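Keep the Repair Desk at Nivville Library

The town council in Nivville wants to close the repair desk at the public library and put the space to other use. I think it should stay, and I think the council is looking at the wrong number.

The number in the report is 117. That is how many items were fixed at the desk last year, out of 417 brought in. On paper that looks poor. But the desk only began keeping records in July, and it writes down a repair only when the owner comes back to sign for it. Many people pick up a lamp and walk out.

Agathe Pons ran the desk for its first two years. She told me that most of what came in needed a needle or a screwdriver and ten minutes. The hard cases were small appliances with glued shells, and those went home as they came.

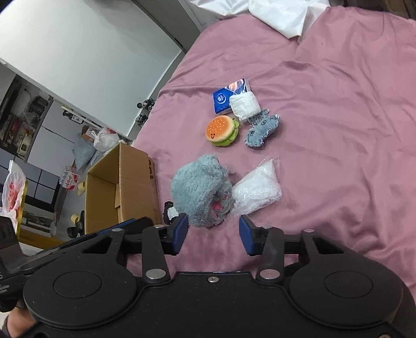 The council's other argument is that people can simply buy a new one. For a toaster, maybe. I have replaced two Besson toasters and felt nothing. It doesn't hold for everything in a house. A shaggy gray-blue plush toy lying on a pink sheet costs very little in a store, and any parent knows that a new one in the same color will not be accepted at bedtime. The same goes for a grandfather's radio or a coat that finally fits. Price is a bad way to decide what is worth fixing.

Then there is the cost of the desk. The report puts it at $688 for the year, mostly thread, fuses and glue. The town spent more than that on new signs for the Skurnier Street parking lot, and the old signs were readable.

I would accept some changes. The desk could open on fewer afternoons. It could turn away the glued appliances at the door and save everyone the wait. Irnorura, the next town over, charges a small fee for parts, and people there pay it without much complaint.

The council votes after the budget hearing. Comments can be left at the library's front counter until then, and the form is one page long.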